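Speaker notes – wrist cameras and grippers, Branerano bench
8/4/18, 20 minutes plus questions

Slide 1. What we compared
Two grippers, the Pristuvby and the Rizvi, on the same arm. Three lenses on the wrist camera: narrow, medium, fisheye. One controller throughout, from Tirosport. Say early that this is a bench trial and the numbers are small.

Slide 2. Grippers
Pristuvby: five failed picks on the cloth set. Rizvi: four. Don't make much of the gap. The Rizvi fingers are longer and get into the camera's view with the narrow lens. Mention the tool change takes six minutes with the current bolts – somebody always asks.

Slide 3. Controller
1310 cycles logged. Two stops, both from a loose connector at the wrist. Skip the timing chart if we are running late.

Slide 4. Fisheye view
Leave this up for a minute. Point out the black border first: those corners carry no picture, and we still store them. Then the bend toward the rim. A person standing close fills much of the circle with white shirt, upside down against the room. Arm hardware and drooping cables are still in view on the right. Ask the room how they would crop it.
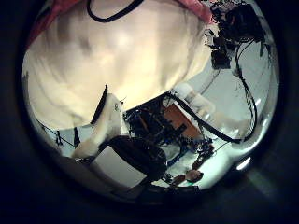
Slide 5. Where we are now
Fisheye stays on for the cloth set. Medium lens for small parts, where the bend costs us too much near the rim. Cable routing is still open. Next round in late August, same arm, new finger pads on both grippers. Log sheets are on the side table for anyone who wants a copy.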